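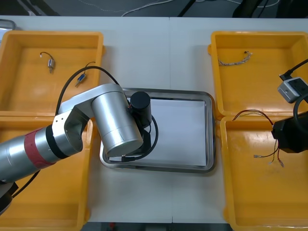

Four yellow trays and a steel tray between two robot arms. (Photo: Tronell)

Shoshana Brannigan has managed dry dock planning at Tronell for six years. Her current job is the Sosa, a riveted iron lightship that has sat in fresh water for most of its working life and was due out of the water in November. The yard took it in on schedule. The hull survey then added 64 plates to the repair list.

"The original scope was blasting, coating and the sea chests," Brannigan said. "We had an allowance for plate renewal. The allowance was too small, and we told the owner so when we bid."

The survey was run by Fulgencio Bautista, the yard's hull inspector. His crew took 1,479 ultrasonic thickness readings on a grid laid out from the keel, with closer spacing along the waterline and under the old coal bunkers. Bautista said the waterline readings were better than he expected. The bunker plating was worse.

"Wet coal sits against the shell and you lose metal from the inside," he said. "The outside looks fine. You can paint over it and it will look fine for another ten years, and then you put a hose fitting through it."

Riveted iron limits what the yard can do. Wrought iron of that age has slag running through it in layers, and a weld near the edge of a plate can open it up. Brannigan's plan calls for full plate replacement where the reading is under the agreed minimum, and no doublers below the waterline. New plates are steel. They are hot riveted at the seams and isolated from the iron frames with a coating system the owner's surveyor approved in writing.

"People ask why we don't just weld the whole patch in," she said. "You can, on some hulls. On this one the heat pulls the neighboring rivets, and then you are caulking seams you had no reason to touch."

Santino Jara leads the riveting crew. He said the slow part is removal. Each head is drilled and the shank is backed out with a punch, and the holes in the frame are measured before anything new goes in. Holes that have worn oval are reamed to the next size up.

"A new rivet takes a minute," Jara said. "Getting the old one out can take 40, if the frame behind it is bent. Most of ours have been quicker than that."

The sea chests went as planned. All of the through-hull valves were pulled, and those no longer in service were blanked. Brannigan kept two: the fire main suction and a bilge overboard — both are needed for the ship to stay open to visitors at its berth.

She would not give a refloat date. The bunker plating has to be closed and hose tested first, and the dock is booked by another customer after that, a pair of barges that can be moved to the floating dock if necessary.

"I have a date on the wall," she said. "I would like to see the last hose test before I read it to anybody."

Ballast is the remaining question. The pig iron taken out for the survey was weighed as it came ashore, and the total did not match the stability booklet. Bautista wants an inclining test after refloat. The owner has agreed to it, and the test will be done alongside, with the ship's tanks empty and the mooring lines slack.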